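14/06/2023

My cousin Loredana called to tell me that her town is selling its river. She said it in the tone she uses for parking tickets, so it took me a minute to catch up.

It isn't the whole river, she admitted. It's the right to pump from it. Hevwood, where the Bassis have been complaining about the weather for four generations, signed over its summer water to a bottling outfit called Lenum, and in exchange the town gets a new roof on the school gym and a plaque. I asked what the plaque says. She said it says Lenum.

I have been thinking about this for days, mostly in the shower, where I do my best thinking about water while wasting it. I'm a hypocrite with a very nice shower head. But even I can do the arithmetic on the notice they taped to the library door. Lenum pays the town 255 dollars a month. The permit runs for 12 years. You can rent a storage unit in Hevwood for less, but not by much, and nobody has ever swum in one.

My uncle Sandro went to the public meeting. He is against most things, so the town has learned to let him finish. He asked what happens in August, when the creek behind the ball field goes down to a trickle and the fish all crowd into the one deep pool like people at a buffet. A man in a good jacket told him there was a plan for low flow. Sandro asked to read the plan. The man said it was being drafted. Sandro said so was his will, and he wouldn't sell the house on the strength of it. Then he sat down, very pleased, and missed the vote because he was telling the row behind him what he'd said.
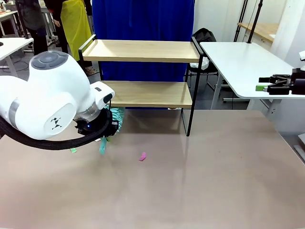 Teal fluff, green block, one busy pair of grippers.

The thing that gets me is how reasonable it all sounds if you read it slowly. The gym roof does leak. The town is broke. Lenum will hire five people, and one of them will probably be my old lab partner Jonatan Westerberg, who has been looking for work since the mill closed and who deserves a break more than most fish do. I said this to Loredana and she told me I'd make a wonderful plaque.

She has gone and joined a group, of course. They meet at Lucrezia Serra's place, and they have a banner, a bank account with 100 dollars in it, and a disagreement over the name. Half of them want Friends of the Creek. The other half think "friends" is weak. Ylva Engström, who taught us both biology and still frightens me, suggested they stop arguing and go measure the water, and so they've started doing that with a yardstick and a notebook. Apparently you write down the depth by the footbridge every morning. Loredana has the early shift. She has never in her life had the early shift for anything.

I've been asked to come up and take a turn. I said I would, once it cools off a little, and there was a silence on the line in which I could hear her writing my name down anyway.

So I bought rubber boots. They're half a size too big and an awful shade of yellow, and the cat has been sleeping in the left one.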